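# Paid participants wanted: hand-held gripper comparison

Drernora is looking for people to try out two designs of hand-held gripper at our Hatodside workshop. Sessions start on 3 March 2026 and run until all places are filled. We have 79 places.

You will hold one gripper in each hand and do ordinary household jobs with them: opening drawers, moving bottles, picking up soft and hard objects from a desk. Half of your session is with the Kamath gripper, half with the Flavavcombe. The order is set by draw. We record the motion of both hands and ask you to fill in a short form after each task. 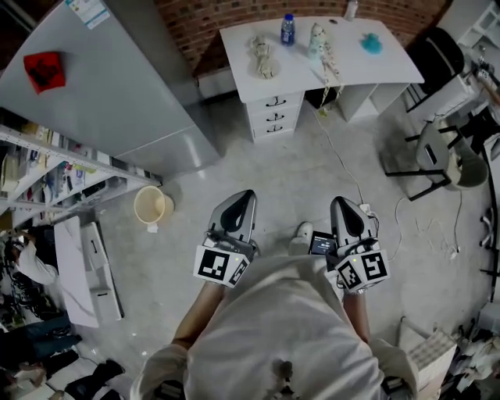
A participant from our September pilot wrote that the Kamath was easier to aim but tired the wrist sooner, and that a longer break at the halfway point would have helped. We have added one. Wrist comfort is now scored on its own line of the form, so please be frank about it.

**You should be**

- 18 or older
- able to stand and use both hands for most of a two-hour session
- comfortable being recorded while you work

Left-handed people are very welcome. No background in robotics is needed. If you have had a hand, wrist or shoulder injury in the past year, tell us when you apply and we will talk it over first.

**Pay**

$200 for the full session, paid by bank transfer. If you have to stop early you will be paid for the time you were here.

**What to bring**

Photo ID and flat, closed shoes. Sleeves are fine at any length. Please take off rings and watches before you start.

**To apply**

Send a note to the Drernora test desk with your age, which hand you write with, and the times of day that suit you. Put "Gripper study 343" in the subject line. We reply within five working days. Directions and the consent form come with the reply.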